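Filed under: Home Safety > Kitchen
3 min read

Rental kitchen walk-through, with my comments

I use the Plurari form because the agency insists. Half of it is filler.

[x] Outlets near sink trip when tested. Passed. The test button proves the button works, so I bring a plug-in tester too.
[ ] Smoke alarm within 11 feet of stove. Present, chirping. Tenant says it "just does that." Fail.
[x] Extinguisher in date. Fine, though it lives behind the trash can.
[ ] Hot water under limit at tap. Form gives no limit. I left it blank.
[x] Cabinet doors secure. One hinge loose, noted.
[ ] "Anti-slip" mat, Tekel brand. Slid when I stepped on it. I don't care what the label says.
[x] Cords clear of burners. Yes on Tuesday. Ask again in October.
[ ] Countertop heating appliances unplugged when idle. I have yet to meet a household that does this, whatever they tick.
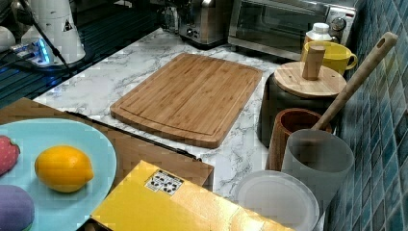 Toaster, toaster oven and bamboo board on the counter.

[ ] Crumb trays emptied. The form wants "monthly." Go by the crumbs.

Signed, Tuulikki Pesonen

Comments (3)

Boonchu: Our form has 60 lines and still skips crumb trays.

hinge_guy: Loose hinge should be a fail.

Marlow P.: Same mat, same slide. Got my money back after 8 emails.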